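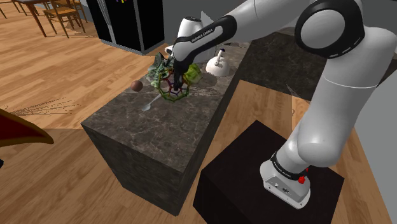 Bras Franka Emika dans une cuisine simulée, la pince engagée dans le panier.

Quand une équipe publie un résultat de manipulation obtenu en simulation, la première ligne du tableau est presque toujours un taux de réussite. C'est aussi, bien souvent, la seule que l'on retient. Je voudrais défendre l'idée que ce chiffre, pris seul, ne dit pas grand-chose, et que nous devrions cesser de l'accepter comme argument principal.

Prenons Garine, la méthode présentée en février par le groupe de Yatziri Bañuelos. Le principe est simple : on place un bras sur un socle, devant un plan de travail en marbre, on y dispose quelques objets de cuisine, et la politique apprend à saisir celui qu'on lui désigne. L'apprentissage s'est fait sur 1196 trajectoires de démonstration, l'évaluation sur 500 essais. L'article est clair, le code se lit bien, et les auteurs n'ont rien caché.

Ma réserve porte sur la définition du succès. Un essai est compté comme réussi si l'objet désigné se trouve au-dessus d'une hauteur fixée à la fin de l'épisode. Une laitue soulevée proprement et une laitue coincée de travers entre un doigt et la paume reçoivent donc la même note. Le panier ajouré est un cas encore plus net. C'est un treillis de barres fines, et il existe bien des façons de l'accrocher par hasard. Une politique qui descend à peu près au bon endroit et ferme la pince a de bonnes chances d'attraper une barre.

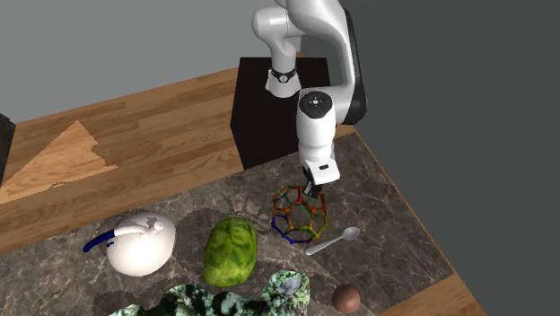

Ce que le moteur physique pardonne

La simulation ajoute une difficulté que l'on connaît depuis longtemps et que l'on continue de traiter en note de bas de page. Les contacts y sont approchés. Un chou est un maillage rigide, ses feuilles ne plient pas et ne se déchirent pas. Une cuillère posée à plat sur du marbre est pénible à saisir avec deux doigts parallèles, et le réglage du frottement peut rendre l'opération facile ou impossible sans que la politique ait changé d'une ligne.

J'ai relancé les essais de Garine dans Skeltanus, un autre simulateur, avec les mêmes objets et deux valeurs de frottement. Le classement entre Garine et la méthode de référence, Kowalchuk, s'est inversé pour la cuillère. Je n'en tire pas que Garine soit mauvaise. J'en tire que la comparaison publiée mesurait en partie le simulateur.

On me répond que le passage au robot réel tranchera. Peut-être – mais la plupart de ces travaux n'y arrivent jamais, et entre-temps leurs chiffres servent de référence aux suivants.
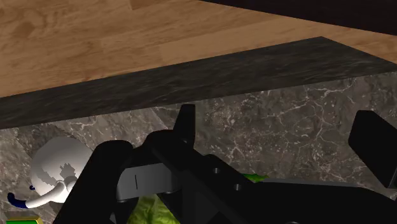

Vue rapprochée de la pince au-dessus de la laitue.

Les vues prises au ras de la pince m'ont plus appris que le tableau. On y juge l'approche, l'orientation des doigts, ce qu'ils masquent au moment de descendre. Le banc d'essai Brarnico demande déjà de publier ces séquences pour les échecs comme pour les réussites, et je ne vois pas pourquoi les conférences n'en feraient pas autant.

Je demanderais aussi une courbe de réussite selon le frottement, et un critère de prise propre à chaque catégorie d'objet. Le coût est de quelques nuits de calcul. Pour une équipe qui a déjà produit plus de 500 essais, réglages compris, cela reste raisonnable.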